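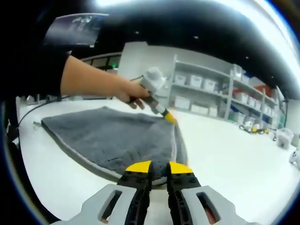
Charcoal towel with light gray edging, laid out on a white tabletop.

Re: [linens] Stripping towels – worth it?
From: Vy Nông
List message 2511

Tuấn Cù wrote:

> After three rounds of stripping in the bathtub I'm sold.
> The water was the color of weak coffee by the second hour and
> the towels feel like they did when we bought them. I used the
> borax / washing soda / detergent mix Yến posted in March, the
> hottest water our heater will give, and stirred every 30 minutes
> or whenever I remembered. All that brown stuff was sitting in
> towels we thought were clean!! I'd say do it every month. Also
> I've ordered the Pevetti rinse to keep them that way. Anybody
> else doing this?

Tuấn, I'm glad you like the towels, but I don't buy the brown water.

I tried the same recipe in two tubs. One got the old bath towels we'd been using all winter. The other got a set of navy ones that had been through the wash twice and never touched a person. Both tubs went murky. The navy set was worse. I think a good part of what you're looking at is dye, and dye comes out of dark cotton in very hot water with a lot of alkali in it whether there's any dirt there or not. What colors were yours? You didn't say, and neither did Yến in the first post.

I'm not saying nothing comes out. If someone has been pouring in softener for years and using twice the detergent on the cap, sure, there's residue, and a hot soak will shift some of it. But then the fix is to stop doing that. A monthly soak at that temperature is going to be hard on the loops and harder on the trim. The border on a lot of towels is a different fiber from the pile and shrinks at its own rate, and then you have the wavy edge that Nghĩa Mạc was complaining about a while back. He blamed the dryer. I'd like to know if he'd been stripping them too.

As for "feel like they did when we bought them" – new towels usually come with a finish on them so they feel nice in the store. Mine from Fladbridge were lovely on the shelf and pushed water around like a raincoat until the fourth wash. So I'm not sure that's the feel I'd be chasing. Put a few drops of water on a dry one and see how fast they go in. I'd believe that before I believed my hand.

The Pevetti rinse I looked up. The page says 84 loads per bottle. The label, in the photo on the same page, says 83. Small thing, but if they can't agree with themselves on that I'm not going to take their word on "restores fiber memory," whatever that means. The ingredients they do list are citric acid, water and scent. You can buy citric acid by the bag in the canning aisle.

Thắng Diệp asked off-list about hard water, and I'll answer here in case it helps others. That's the one case where I'd soften my view a bit. If your water is hard you do get mineral buildup and the towels go stiff and gray. I'd still start with less detergent, an extra rinse, and more room in the drum. We ran ours at Châu's place over the holidays, in a big front loader with half a load, and they came out better than from anything I've done in a tub.

One request. If someone wants to do this again, please run a tub with no towels in it as well, same mix, same time. My bathtub isn't spotless and I doubt yours is. Post the colors, the fabric if the tag is still on, and how many washes they've had. I'll read it, and if the old white ones turn the water brown and the new white ones don't, I'll say so on the list.

Does anyone still have the care sheet that came with the Sindico bath sheets? Mine went out with the box and I can't remember if it said warm or hot.

Vy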